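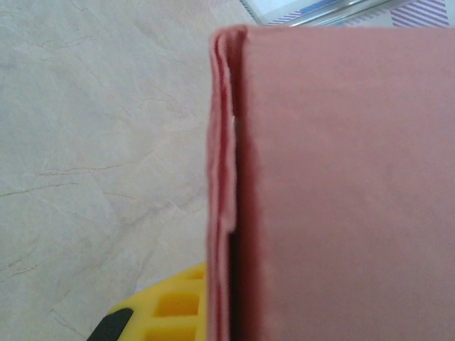 Figure 1. Side edge of an unprinted pink carton. The gap between flap and panel widens toward the bottom.

PKG 116 – Paperboard Packaging
Handout 2: Edges, flaps and fit
Instructor: Valquíria Fontes
Revised 14 March 2019

1. Terms

Panel: any flat face of the finished box, bounded by scores or cut edges.
Score: a line pressed into the board so that it folds in a predictable place.
Flap: a narrow extension of a panel, folded over or behind its neighbor. It may be glued, tucked or left free.
Cut edge: board edge produced by the die. The core is exposed along it, and on colored stock it often reads paler than the face.
Standing gap: the space left when a flap does not lie flat against the panel it is meant to meet.

2. Why flaps stand off

Board has memory. A fold made at a score will try to open again, and the force depends on caliper, grain direction and the depth of the score. When the grain runs parallel to the fold, the fibers bend with little resistance. When it runs across the fold, they resist, and the outer layer may crack.

A gap of even width along the whole edge usually points to springback or to a score placed too far out. A tapering gap, as in Figure 1, is a different case. One end is held and the other is free, so the flap turns slightly about the held end. Candidate causes are a glue line that stops short, a blank folded out of square, or handling damage at one corner. A photograph alone does not separate these. Open the box and look at the glue area before writing down a cause.

3. Reading the edge

Look at the rim of the flap as well as the gap. A clean die cut is straight and has a firm corner. A rippled or frayed rim suggests a worn rule, soft board, or repeated handling. Note also whether the corner is square or has curled over. On matte stock without print, use low side lighting – shallow creases in a broad panel are easily missed under flat overhead light.

4. Measuring

Stand the box on a level surface with the edge under study vertical. Do not press on the panels. Insert the feeler gauge at the top, middle and bottom of the gap and record the largest leaf that enters without force. Measure all four vertical edges, including those that look closed. Record the outside height to the nearest millimeter.

Results go on the Feng sheet, one sheet per box. Write the sample number in full (the reference carton is 1493). Readings taken with the old Selex gauges are not comparable with the January set and should be marked S.

5. Exercise

Work in pairs. Take one glued and one tucked carton from the shelf in room 145. Measure both, sketch the gap profile for each edge, and state which causes from section 2 you can rule out and on what evidence. Hand in the sheets to Dehua Du.

Reading for next session: Coutinho's notes on grain direction, sections 1 to 3.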